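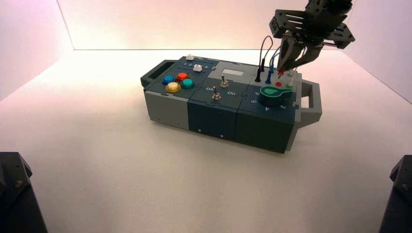
Sacramental registers after a parish merger
Forum: Parish Administration > Records and Archives

nave_clerk
Hetmont and Sandow became one parish in August. Both old parishes kept separate baptismal registers, and Hetmont's go back nine volumes. I have been asked to continue in the Hetmont book and number straight through. The next entry would be 3,001. Sandow's last book is only half full. Do I close both and open a new one, or carry on in Hetmont's?

vellum40
Was it an extinctive union (both parishes suppressed, a new one erected) or was Sandow absorbed into Hetmont? The decree will say. If a new parish was erected, close both books and start at entry 1 under the new name. If Sandow was absorbed, the Hetmont book continues.

nave_clerk
New parish, according to the decree. It keeps both church buildings.

biwott_registrar
Then I agree on closing both. Rule off after the last entry, write a closing note citing the decree, have the pastor sign and date it, add the seal. Do not tear out or fill the blank pages.

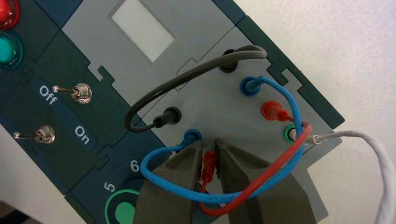 biwott_registrar
Notations are the larger job. A later marriage or ordination still has to be written beside the original baptismal entry, so the closed books stay in use for decades. We went through a merger at Biwott and had 80 notices waiting, many addressed to a parish that no longer existed. I built an index that sends each notice to its volume and page. Think of colored patch cables between sockets on a panel: every lead has to end somewhere you can trace. Ours is a spreadsheet with one row per notice.

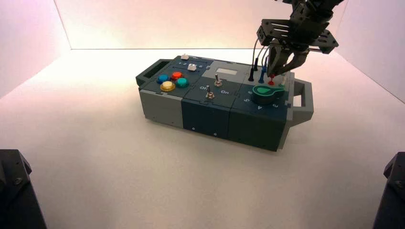 ledger_line
Who issues a baptismal certificate when the original parish is gone?

vellum40
Whoever now has custody of the register. Normally that is the successor parish, or the diocesan archive if the books were transferred there. The certificate should name the church where the baptism took place.

ledger_line
I would send everything to the archive on day one. Damp ruined roughly 40 pages of ours in the sacristy safe.

biwott_registrar
Disagree. Recent volumes get requests every week, and the archive here opens mornings only. Older volumes, fine – with a signed transfer list.

nave_clerk
The parish software is Edport. It only allows one running number per parish. Can I leave the old numbers out?

vellum40
No. Put the old volume, page and number in the remarks field. The bound book remains the record – the database is a finding aid.

nave_clerk
Understood. I will draft the closing notes and ask the chancery about the older Hetmont volumes.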